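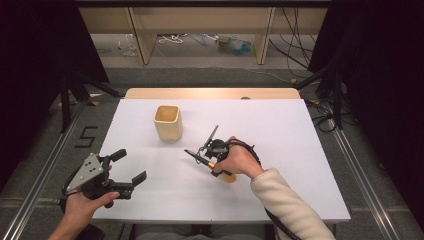
Reading Interviews with Authors of Historical Fiction: A Coding Study of Twenty-Nine Blog Posts

Project report, Contemporary Publishing module
Alžběta Kollár and Jawad Awan
Supervisor: Catrin Bowen
Submitted July 28, 2022

1. Background

Author interviews are a regular feature of book blogs that cover fiction for younger readers. Most are conducted by email and timed to a release date. Our module reading treated them mainly as publicity. We wanted to know what they contain when read as texts, and in particular how much of an interview about a historical novel concerns the history.

The project was limited to one publisher's list so that house style and publicity practice would stay constant. We used Omberg, a small press with a steady output of historical novels for readers aged ten and up.

2. Material

The sample consists of 29 interviews published on independent blogs. All concern Omberg titles. We began with a longer list and removed interviews shorter than 300 words, those that repeated a press release word for word, and those where the blog owner and the author were the same person. Two interviews with Eusebio Henao about his novel Prurnamow were kept as separate items, although several answers overlap. The overlap is discussed in section 5.

Each interview was saved as plain text. Introductions, giveaway rules and reader comments were removed before coding. Book descriptions supplied by the publisher were removed as well.

3. Method

The unit of coding was the question-and-answer pair. Where a blogger put several questions into one paragraph and the author answered them together, the paragraph was treated as a single pair. Each pair received one main code:

Research: sources, archives, travel, checking of facts
Craft: plot, point of view, revision, language
Biography: childhood, family, earlier jobs, reading habits
Market: release, cover, sequels, prizes
Other

Both authors of this report coded the whole sample independently. We then compared results and settled differences by discussion. Most of the differences lay between Research and Craft. A typical case is an answer about how characters in a period novel should speak, where the author describes reading old letters and then explains why she did not imitate them. We agreed to code by the question when the answer was evenly split.

4. Results

Biography was the largest category, followed by Craft. Research came third. In 3 interviews there was no Research pair at all, even though the books in question carry long historical notes.

Position mattered. Research questions tended to appear in the first half of an interview and were usually phrased in general terms ("How did you research this book?"). Answers to this form were short and named few sources. Where the blogger asked about a particular chapter or event, answers were longer and more likely to name an archive, a diary or a local informant. The clearest case is the interview with Zdenka Kneževič on Wanura, where a question about the ferry chapter produced the longest single answer in the sample. She lists the port records she used and states which dates she changed.

Closing questions were nearly uniform. In 27 interviews the last pair asked what the author was working on next.

5. Discussion

The two Henao interviews allow a limited comparison. The general research question appears in both, and the answers share whole sentences. It is likely that he works from prepared text, which is reasonable for an author answering many requests in a release month. The second interviewer also asked about the flood in the closing chapters, and that answer has no counterpart in the first.

We do not claim that detailed questions cause detailed answers. Bloggers who ask about a chapter have read the book closely and may be known to the author. The sample cannot separate these effects.

6. Limitations

One publisher was studied. Blogs that have closed are missing unless an archived copy existed. The single-code rule hides mixed answers, and a second version of the scheme should allow two codes per pair. We also planned to include the Shawky podcast series, but transcription took longer than expected and the material was dropped.

7. Further work

Catrin Bowen has suggested comparing the interviews with the historical notes printed in the books themselves. A pilot using Wanura and Prurnamow is planned for August. The coding sheet and the list of interviews are stored in the module folder.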